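Getting your perception node to stop losing the grasp point on knits

I've been fighting this one since May, so let me save you some time! Smooth cotton is easy. Thick gray knit sags into folds the second you lift it, and the segmenter happily calls every fold a new garment.
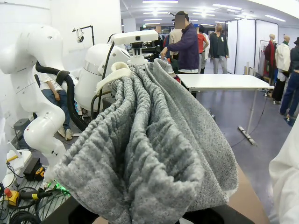
First thing, open the Grestidik config and set the mask history to 14 frames. The default is 3 (way too jumpy). Then restart the node, because it won't reload on its own, and watch the overlay while the arm lifts.

If the mask still splits, turn on depth merging and set the gap to 16 mm. I started at 30 and it glued the sleeve of one sweater to the table, oops.
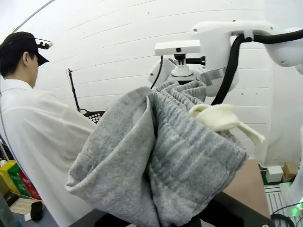

Page last changed: February 1, 2020

Next comes the planner. Point it at the merged mask topic, keep the old one around for logging, and slow the lift down until the mask stays in one piece. Then try something with a waistband.
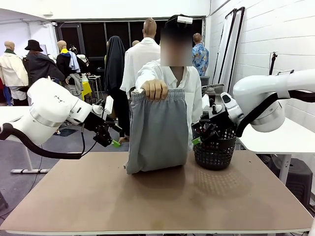
Light gray sweatpants held up by the waistband, one gripper down in the basket.

Save the profile under a new name and you're set.

Contact | © Kesthorpe | Back to top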